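Stondari Striped Sock Kit Review
By Margit Öberg
Posted 5 Jul 2018 in Kits and Tools

The Stondari Striped Sock Kit costs $43 and is sold as everything a person needs to knit a first pair of adult socks. I bought mine from the Hendberg shop in Trevonside at full price. I've knitted socks for a long time, so to get a fair idea of how it works for a beginner I bought a second kit for my neighbor Bujar Vidmar, who had knitted a scarf and a baby blanket and nothing else. He worked from the booklet. I answered questions only when he was stuck enough to call.

What comes in the box

Two skeins of self-striping yarn, a set of double-pointed needles, a small ball of plain heel yarn, stitch markers, a blunt darning needle and a printed booklet. The box is sturdy cardboard with a lid that lifts off, and it's big enough to hold the work in progress. I used it that way the whole time. The skeins are already wound into flat cakes, so there's no need for a swift or a winder, and that will matter to a beginner who doesn't own either.

There is no project bag, no stitch holder and no tape measure. The booklet tells you to measure your foot on the first page. A paper tape would have cost the company next to nothing.

The yarn

The yarn is a wool and nylon blend, machine washable on cold according to the band. Total yardage for the kit is given as 448 yards, without the heel yarn. I finished a pair in a medium women's size with a good amount left over. Bujar made a men's large with a longer leg and still had enough for mending.

It's a firm yarn with a fairly tight twist. On the needles it feels a little stiff and a little dry, and people who are used to soft merino will notice. It relaxes after the first wash. I think the stiffness is the right choice for a sock. Soft single-ply yarns feel lovely in the store and wear through at the heel by the end of winter. The twist also helps a beginner, since the needle tip doesn't split the strands as easily.

I found one knot in my first skein and none in the second. The knot was in the middle of a stripe, and when I cut it out and rejoined, the colors picked up in the right place. I've paid more for yarn where that didn't happen. Bujar had no knots.

Color transfer was light. My fingers were faintly blue after a long evening of knitting, and the first soak left the water tinted. The second soak was clear. I'd still keep these away from white laundry for a few washes.

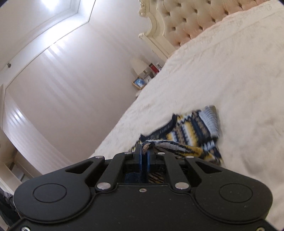

Multicolored knitting on the bed.

Getting the stripes to match

Self-striping yarn repeats its colors in a set order, so two socks match only if both begin at the same point in the order. The booklet handles this better than most. It shows you how to pull yarn from the outside of the cake until you reach the change between two particular colors, then tie a loose slip knot there and start casting on. You do the same with the second cake.

This worked for me on the leg. By the toe, my second sock was off by part of a stripe. My tension had loosened between the two, and that's my doing. Bujar started his second sock at the wrong color change and didn't notice until he was past the cuff. He decided to leave it. The socks look related and he wears them.

If you care a lot about matching, check against the first sock at the end of the cuff, where ripping back is still cheap. The booklet doesn't suggest this and it should.

The needles

The needles are the weakest part of the kit. They're bamboo, short, and light in the hand, and the shape of the tips is fine. The finish is the problem. Mine had rough spots near the points that caught the yarn on every round. I fixed it with fine sandpaper and a bit of waxed paper, a job that took an evening's first cup of tea, but a beginner may not know that's possible and may blame the yarn or themselves.

One of Bujar's needles snapped when he sat on it. I don't hold that against the company. The box comes with a spare, and he finished with that.

After the first sock I switched to my own Radulović steel needles in the same size. The knitting went faster and the fabric came out slightly looser. A complete beginner should stay with bamboo, because stitches slide off steel very easily. Anyone who already owns sock needles can ignore the ones in the box.

The stitch markers are plain plastic rings. They're a little thick for this gauge and leave a small gap if you carry one along for many rounds. A loop of scrap yarn does the same job with no gap.

The booklet

It's stapled, printed on heavy paper, and lies flat if you fold it back hard. The type is large. Each part of the sock has its own spread: cuff, leg, heel flap, heel turn, gusset, foot and toe. The sizes are printed in separate columns, so you aren't hunting through parentheses for your number. I wish more pattern writers did this.

The heel turn is written out row by row with nothing left to guess. Bujar got through it on the first try without calling me. I can't say that for my own first heel, which my aunt had to finish.

The gusset is where he got stuck. The booklet says to pick up stitches along the side of the heel flap and gives the number, but the drawing shows the needle going into the edge from an angle that doesn't make sense for a right-handed knitter. He picked up under one strand of the edge and got a row of holes. I showed him how to go under both strands and the holes went away. Hendberg's sock class is taught by Snežana Dimitrov, and when I asked her about the drawing she said her students have the same trouble with it. She redraws it on the board.

The toe is closed with a grafted seam. The steps are correct but they're all on a single page in smaller type than the rest of the book, which makes the hardest part of the sock the hardest part to read. I'd suggest copying the four repeating steps onto a card and crossing off each one as you go. Put it down only at the end of a repeat.

There's also a page on washing and a page on mending. The mending page is good. It shows how to thicken a thin spot before it turns into a hole, using yarn left from the kit.
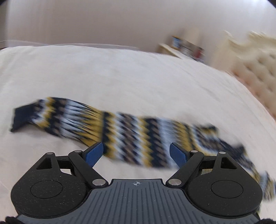

Striped sock on a white bed.

Fit

The finished socks fit snugly, and the ribbed cuff stays up. I followed the size chart and my pair came out a touch long in the foot. The chart has you start the toe when the foot is a certain distance short of full length, and I'd begin it a few rounds sooner. A sock that's slightly short will stretch. A long one bunches under the toes in a shoe.

The leg is on the narrow side. Danica Tomić, who knits with me at the library, tried on my pair and couldn't get them past her calf comfortably. The booklet has no advice for wider legs. What we worked out was to cast on for the next size up, knit the leg at that size, and decrease evenly before the heel flap. You lose nothing on the stripes by doing this apart from slightly thinner bands on the leg.

The heel is a standard flap and gusset and suits a high instep. If you prefer a short-row heel, you'll need another pattern, though the yarn will work just as well for it.

Washing and wear

I've washed my pair by hand and in the machine, cold, in a mesh bag. They came out the same size either way. I dried them flat. There's some fuzz on the sole and a little pilling at the back of the heel where my shoe rubs. The heel yarn, which has more nylon in it, looks nearly new. I haven't had them through a winter yet and can't say how the toes will hold up.

Bujar put his in the dryer once by mistake. They shrank a little in length and he stretched them back while damp.

Price and other choices

You could put together the same things yourself for less if you shop carefully and wait for a sale. The yarn makes up most of the value. Hendberg sells the two skeins without the kit, and if you already have needles and a pattern you like, buy those and skip the box. Stondari also makes a plain-color version of the kit at the same price. For a first pair I'd take the stripes. They make it easier to see how far you've gone, and it's simple to match leg length by comparing bands.

Radulović sells a sock kit with metal needles and softer yarn. I've tried it, and the materials are nicer to handle, but the instructions are a single folded sheet that assumes you've turned a heel before.

Good points

Hard-wearing yarn with plenty left over
Clear heel instructions, sizes in separate columns
Yarn comes already wound
Useful mending page

Bad points

Rough needle tips
Gusset drawing is misleading
Small type for the toe
Narrow leg with no wider option
No tape measure

I'd buy the kit again as a gift for someone who can already knit and purl and has some patience. For a person who has never held needles, I'd start them on a hat. Fatos Perić at Hendberg told me the shop will swap rough needles if you bring them back with the receipt, so check the tips before you cast on.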